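Workshop notebook — display wall, small tools bay
June, started 8:40

Continued from the last page. The old slatwall is down and the beige pegboard is now on the wall. I had wanted to write this yesterday but the drilling took all the afternoon.

Fixing. The first board moved when I pulled on it, so I took it off again and put spacers behind, 2 at each side and one in the middle. Now a hook can go fully through and turn. Without the gap behind, the back part of the hook hits the wall and the hook stays loose. Please remember this for the next bay, it cost me more than an hour.

Hooks. We have two kinds in the drawer. The Tarero ones have a round white base and a plain metal rod. The Josus ones are longer but they have no base, and after some days the holes in the board become oval. I decided for the round base everywhere. The box says 200 pieces, I did not check it. If somebody finds Josus hooks mixed in the box, put them back in the lower drawer.

Load test, done on the bench with a spare piece of board:
600 g on one hook, left over lunch: the rod went down a little, the base stayed flat.
600 g again but with the weight near the tip: the base lifted at the top edge. Not good.
So heavy tools must hang close to the board, and only one or two on each hook.

Price tags. The tags from Moynihan clip on the wire and can be read from the front, but they turn around when someone takes an item. The loop tags do not turn, but to change the price I must take everything off the rod. I still did not choose. For now both kinds stay on the board and we look at it again when the new price list is here.

Spacing. My first drawing had the hooks in straight rows, the same distance everywhere. It looked good on paper. On the wall the wide cards cover the neighbor hook and the narrow tools leave big holes between. The new rule is to hang the widest item first, then put the next hook 3 holes after its edge. This is slow, but one must do it only once for each bay.

11:15. Lights. The lamps over this bay are too strong for the pegboard color. The middle part gets a white shine and from some positions it is hard to look at. I asked Zokier for the matte cover, the same as they delivered for the front counter. No answer yet. Tilting the lamp toward the ceiling could also help, I will try with the ladder tomorrow.

Scissors. The pair with the dark blue handles is fastened to a white backing card, so its width on the board is the width of the card. I hang it in the middle area, where the hand can reach without stretching. 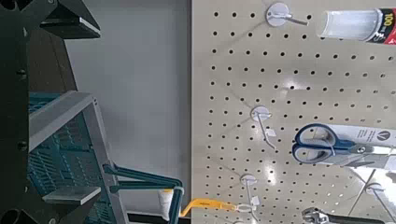

Clear containers should stay at the upper part. They are light, and the label with the number is easier to find when it is not behind the tools. The hand tools with black handles go lower, near the right side, because of the weight question from the load test. I would like to have a small step between the groups, maybe two empty rows, but then the last items do not fit. To be decided.

Open points:
— answer from Zokier about the cover
— one kind of tag for the whole wall
— more spacers, the bag is almost finished
— write the hook rule on paper and tape it inside the drawer

14:30. Stopped here, the drill battery is empty and the second one is not in the charger.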